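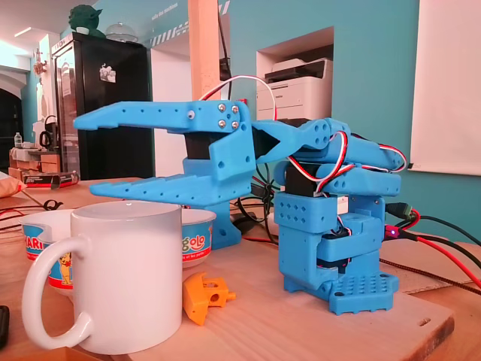 From: Maricica Sima
To: arm-builders list
Subject: Re: gripper servo dropping out mid-move

Answering the message from Flolumton, quoted in part below, because we had the same fault for most of August and I think I can save you a few evenings.

> The gripper closes on the object, the arm lifts, and somewhere
> between the shoulder coming up and the wrist turning, the gripper
> servo stops answering. The software throws a read timeout and quits.
> The jaws go slack and whatever they were holding falls. Power cycle
> and everything is fine again, sometimes for an hour.
>
> I have swapped the servo twice. Same result with all three. Could
> this be the controller board?

We also swapped the servo first, and then the board. Neither helped. With us it was two separate faults that looked like one.

The first was the cable. The three-wire lead to the gripper ran tight along the wrist, and at one end of the wrist's travel it was pulling on the plug. You couldn't see it with the arm at rest. I found it by turning torque off, holding the arm up with one hand and moving the wrist slowly by hand while Barbu watched the position readout on the laptop. The reading froze at the same angle every time. The contact inside the plug had crept back in its housing. A new lead with a longer loop fixed that, and we now leave slack at every joint even though it looks untidy. Make sure the loop can't get caught between the jaws or under the upper arm when it folds.

After that the dropouts were less frequent but they didn't stop. I wrote a script that does nothing but poll all the servos and move the arm between two poses, and logs every missed reply. Over 2,977 cycles we got 39 misses. All but two came in the first moments of the shoulder lift, when the load is highest, and the logged voltage dipped at the same time. The power supply was the one that came with an older kit and it was simply too small. We replaced it with a bigger one, ran another 1,000 cycles, and had no misses.

So before you order another board:

1. Log voltage along with position, if your servos report it. Look at what it does when the shoulder starts to move.
2. Do the slow hand test on the wrist with the torque off. Support the arm before you turn the torque off - it drops straight down.
3. Unplug the lead at both ends and look into the plugs. Ours looked fine from outside.
4. Check the screws on the gripper horn. One of ours had backed out, which had nothing to do with the dropouts but was making the jaw rattle.

On the safety question further down in your message:

> Also, when it comes back after the timeout it sometimes jumps. Is
> that normal? It knocked a glass off the table last night.

It's common, but don't live with it. What happened in our setup is that the script reconnected and sent the last target it had before the fault, at full speed, while the arm had sagged to somewhere else. Ours caught Gerus across the knuckles. No injury, but he had his hand in there because we all assumed a stopped arm was a safe arm.

We changed three things. On reconnect the script reads the present position and writes that as the target before it enables torque. The first move after any fault runs at 30 percent speed. And the power switch is now where the operator can reach it without leaning across the arm. I would do the last one today, whatever you decide about the rest.

I would also keep drinks and anything breakable out of reach while you are testing. We have been lax about that.

I can send the polling script to anyone who wants it. It was written for the Faststead fork, so the port name and the servo IDs will need changing, and it doesn't handle a missing servo at startup very well. If you run it, please post your miss count and which supply you are using.

Maricica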